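3 min read

Stop tuning the planner. Log the planner.

Our stack at Bedden is called Promel and last March it had 73 tunable parameters. Nobody on the team could say what half of them did, me included. Costel Nistor added a bunch, I added more, every one fixed some arm hitting some thing on some afternoon. Two arms, one table, and a config file longer then the controller.

So, opinion. Most planning failures on a two-arm cell are time failures. Stale joint state, a perception result that lands late, a replan against a world that moved. You raise the clearance margin, failure goes away, comes back next week wearing a hat. Drawers are the worst for this. The drawer is open, the scene model says closed, the planner happily sends a wrist through it.

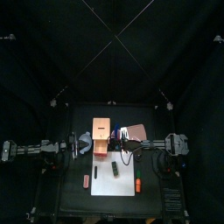

What should a small team build first, a better planner or a better replay tool? A replay tool. Same messages, same timestamps, same order, run on a laptop at 11 pm with no hardware.

Vy Đỗ wrote ours in 2 weeks. Ugly. We fed it 278 failed runs and most of the sorting was done by the evening. Clock offsets, mainly. After that we deleted parameters, which felt great, and I'd do it again tommorow.

Planner papers are fun, I read them too. But fix your stamps.

Get the newsletter. We use cookies to remember your settings. Accept / Manage

Comments (3)

Marjatta Heiskanen: Agree on stamps, disagree on margins. Keep them while you debug.

Veronica Matei: is the replay tool public?

Uyên Bùi: We had the same drawer bug at Trarnevitz. Scene updates were queued behind the images.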